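Search this site
Enter a word or topic
Go

How a pearl is made

A pearl is a hard, round or nearly round object that grows inside a shellfish. It is the only gem made by a living animal. Diamonds and rubies form in rock. Pearls form in oysters, which live in the sea, and in mussels, which live in rivers and lakes.

An oyster has a soft body inside two shells. Around the body is a thin layer of flesh called the mantle. The mantle's job is to build the shell. It takes minerals and other materials from the animal's food and water and lays them down in very thin sheets. The smooth, shiny lining of the shell is called nacre (say "nay-ker"), or mother-of-pearl.

Sometimes a small creature gets in and damages the mantle. Cells from the mantle may then move deeper into the body and form a tiny bag, called a pearl sac. The cells in the bag keep doing their usual work, so they lay down nacre on all sides. Layer is added to layer, and the result is a pearl. Many books say that pearls start with a grain of sand. This is rare, as oysters are good at pushing sand out.

Natural pearls are hard to find. Most pearls sold today are cultured, meaning that a farmer starts the process. On the Lonbridge farm, a worker places a small bead and a piece of mantle in each oyster. The oysters hang in the sea in baskets. One line of baskets holds 246 oysters, and they stay in the water for 3 years. In May the worker checks each line and cleans the shells.

Not everything that looks like a pearl is one. Imitation pearls are beads of glass or plastic with a shiny coat. They are cheap and light, and they are often used on clothes, bags and things for the hair.
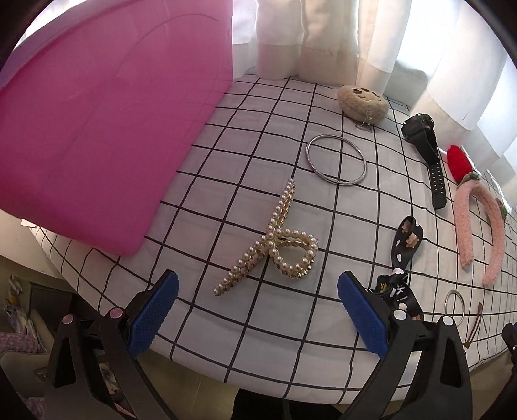 A gold claw hair clip with rows of small cream pearls.

There is a simple test. Rub two pearls together gently. Real nacre feels slightly gritty, while glass and plastic usually feel smooth. Ask the owner first - rubbing can leave marks.

Pearls are soft compared with other gems. Vinegar, lemon juice and perfume can all harm them. Wipe them with a soft cloth after use and keep them apart from harder jewellery.

Words to know
Cultured: started by a person, then grown by the animal.
Mantle: the layer of flesh that builds the shell.
Nacre: the shiny material that lines some shells and makes up a pearl.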